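### 4.2 What collects on a shared bench

We expected shared workbenches to be messy. What surprised and delighted us was how much the mess had to say! Over 15 visits we noted what lay on the light wooden tops and asked people at the Rarnow workshop how they felt about it. Small household things turned up again and again, and they tended to settle near the back edge - the place people told us they think of as "out of the way."

Cords were our favorite find. A cord left on a bench rarely stays on its own for long, and once it has wrapped itself around something soft, the two get treated as one object and moved together. Figure 3 has a lovely case, with a clear-white power cord tangled around crumpled pink-and-white fabric at the table's edge. 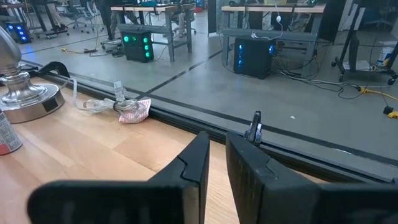 **Figure 3.** Cord and fabric on a wooden tabletop, with a chrome object and an aerosol can to the left.

Niamh Fitzgerald told us that she never untangles a cord unless she needs the plug that day, and that cloth is always the last thing to be put away, as it has no shelf of its own. Enda Moriarty disagreed on the second point and keeps his in a drawer.

We coded such pairs as single items (see Section 3). Splitting them would have made our tables tidier - but it would have hidden the very habit we had come to study.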